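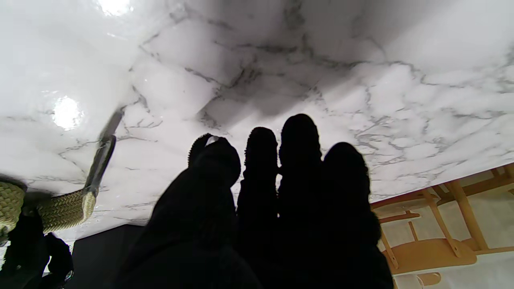 Print this ticket | E-mail this ticket

Trarero Surfaces Support
Ticket: White marble-pattern top, dull marks and glare
Status: Closed by customer
Opened by: Jadwiga Zalewska, Ristville
Handled by: Roland Horrocks

Jadwiga Zalewska wrote:

Good morning. I have the glossy top from you, white with gray veins, the model name on my invoice is Dal Bello. It was installed in April in my kitchen. I am satisfied with the pattern, but I have a problem with the surface and I would like to ask for advice before I do something wrong.

When the ceiling lamps are on, I see dull marks in the white part, close to the wall. They look like a cloud, with a soft edge. I cannot feel them with the finger. In daylight I do not see them at all. The gray parts of the pattern are also like clouds, so it took me some time to understand which is the pattern and which is the mark.

What I tried already:
- Warm water and a soft cloth. No change.
- Water with a little dish soap, then clean water. The marks became bigger, but weaker.
- Dry cloth only. No change.

I did not use vinegar or powder. Please tell me if the surface is damaged.

Roland Horrocks replied:

Hello Jadwiga, thanks for the careful notes. Marks that get bigger and weaker after soap are usually a film on top of the gloss. Damage would stay the same size. Two questions. Do you use any spray on the top, even only sometimes? And do the marks move when you move your head, or do they stay in one place?

Jadwiga Zalewska wrote:

They stay in one place. The reflections of the lamps move with me, the marks do not.

About the spray: yes, I use Multitis for the stove, and I think sometimes it falls also on the top. On the bottle it is written that you must wipe it after 5 minutes. I must admit that I do not always wipe it outside the stove.

Roland Horrocks replied:

That is very likely our film. Please try this on one small area first:

1. Mix 45 ml of clear rubbing alcohol with the same amount of water.
2. Put it on a white microfiber cloth, not directly on the top.
3. Wipe in straight lines, one direction, for no more than 15 seconds.
4. Wipe again with plain water and dry with a second cloth.
5. Look at the area from a low angle with the lamps on.

Keep away from the joint at the wall and from the front edge strip. If the cloth takes any color, stop and write to me.

Jadwiga Zalewska wrote:

I made the test on a place near the wall, at 13:45, with the blinds closed so that the lamps are the only light. The cloth stayed white. After drying, the mark on this place is gone and the reflection of the lamp is sharp there. Beside it, where I did not clean, it is still milky.

Then I did the rest, in small parts. One part I had to repeat because I let it dry alone and it made stripes. My mistake. There is still one gray place where many veins meet, and I was rubbing it for quite long until I compared it with the photo from the catalog. It is the pattern.

Could you please write in the care leaflet that stove spray should not stay on the glossy top? I looked and I did not find it there.

Roland Horrocks replied:

Glad it cleared up. I have passed your note on to the person who edits the leaflet. For daily care, use water and a drop of soap, then dry the top. Can I close the ticket?

Jadwiga Zalewska wrote:

Yes, I closed it myself now. Thank you for the help.

Recent tickets
- Stripes after first cleaning, black gloss top
- Silicone joint turning yellow behind the sink
- Which cutting board feet are safe for a glossy surface?
- Edge strip lifting near dishwasher

Contact support | Copyright Trarero Surfaces | Back to top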